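The Haberkorn Reel

The tape came to the mastering room at Nenside on Monday, in a plain box with the speed written on the spine. The engineer logged it as quarter-inch, half-track stereo, and put it in the oven for the binder to settle. The label, Fareck, wanted it for a subscription series for working DJs. They had asked for a flat transfer, a clean master and an instrumental edit with a longer intro.

She lined up the machine on the test tape before threading the reel. Azimuth was out by a small amount on the right channel. She corrected it, wrote the figure on the sheet and pressed play.

There were 4 tracks. The first three were as listed. The fourth was called "Prindside" and was not on the paperwork. It opened with a kick drum and a low, steady organ note. At the second chorus the tempo dropped by 2 beats per minute and stayed there.

She measured it again. Tape stretch would have pulled the pitch down with it, and the organ had not moved. The drummer had slowed and the rest of the band had gone with him. The brief from Fareck said that all material must hold one tempo from first bar to last, so that it could be mixed without adjustment.

She made the grid version first. It took most of an afternoon. Each bar was cut, moved and joined with a short crossfade. The finished file was correct and would mix with anything.
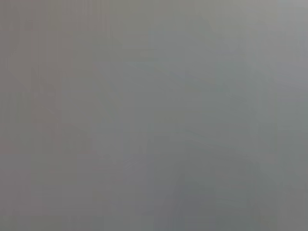

Then she played the two versions against each other at matched level, switching between them on the desk. In the grid version the second chorus arrived and passed. In the flat transfer it arrived, and she found she had taken her hand off the switch.

She listened to it 3 more times with the meters covered. After that she checked the left channel for dropouts and found one, under the last vocal line, too short to need repair.

At six she typed the delivery note. Track four supplied in two forms, it said. Form A, constant tempo, for mixing. Form B, as played. Preferred: B. She deleted the last line, put it back, and sent the files to Haberkorn for pressing.

The reel went back in its box, tail out.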